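We use cookies to remember your settings and count visits. Accept all | Manage choices

How to clear out the odds-and-ends drawer (without buying a drawer system)

By Rania Belhaj

Every August the stores fill up with drawer dividers, and every August somebody asks me which set to get. My answer is none of them, at least for now. I have tried three over the years, including the expandable Graltberg one that costs more than the drawer's contents, and each time I ended up with the same junk in smaller compartments.

What follows takes an evening. I don't promise it will change your life, and I'm suspicious of people who do.

What you need

A table you can walk around. Something soft to cover it, such as a felt mat or an old blanket. One shallow plastic tray. A marker and a roll of masking tape. A trash bag, and a box for things that need special disposal.

Step 1. Empty the whole drawer

Tip it out onto the mat. I used to skip the mat and thought it was fussy, until a handful of screws went across the tabletop and onto the floor. Felt stops small things from rolling, and it saves the finish on the table. Thick felt is better than thin, but don't go shopping for it.

Step 2. Use the tray for small things only

The usual advice is to set out five or six bins with labels. I don't buy it. You spend the first hour deciding what the labels should be. Use one tray and put into it only what is small enough to lose: clear caps, fuses, loose electrical parts. Larger things can sit on the mat where you can see them.

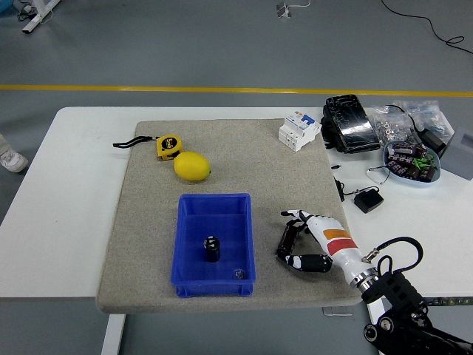

Photo: Yasir Butt

A capacitor standing in a blue tray is easy to find again. The tape measure and the circuit breaker are big enough to stay out on the felt. The lemon belongs in the kitchen, so that one is a quick decision.

Step 3. Ask where you would look for it

Forget about whether an object makes you happy. A circuit breaker won't. Ask where you would go first if you needed it, and put it there. Spare electrical parts go near the panel or with the tools. A tape measure goes wherever you measure things, and in my house that means the kitchen, whatever the garage people say.

Step 4. Be hard on the mystery parts

If you can't name it, tape a note to it with the month and put it back in the tray. If the note is still there next year, out it goes. Old capacitors deserve some care: large ones can hold a charge, so don't touch the leads or let them rest against metal. They go in the disposal box along with dead batteries and old phones. Check what your local recycling center accepts before you drive over.

Step 5. Put back less than you took out

Leave some of the drawer bottom showing. If you still want dividers after a month of using it like this, cut down a cereal box. I did that in my own kitchen and the cardboard is holding up fine.

Comments (3)

Radwa Farouk
I did the tray part and it worked, but I disagree about labels. With four people in the house, an unlabeled tray is a trash can.

Yasir Butt
Would add: wind the strap around the tape measure before it goes back in. Mine catches on everything.

Rania Filali
The Pulton dividers are okay if your drawer is deep. Mine isn't, so they went to my sister. Trying the cereal box.

Related

Do you need a label maker?
Felt, cork or rubber: what to put under your tools
We sorted 154 keys and kept 20
Where to take old electronics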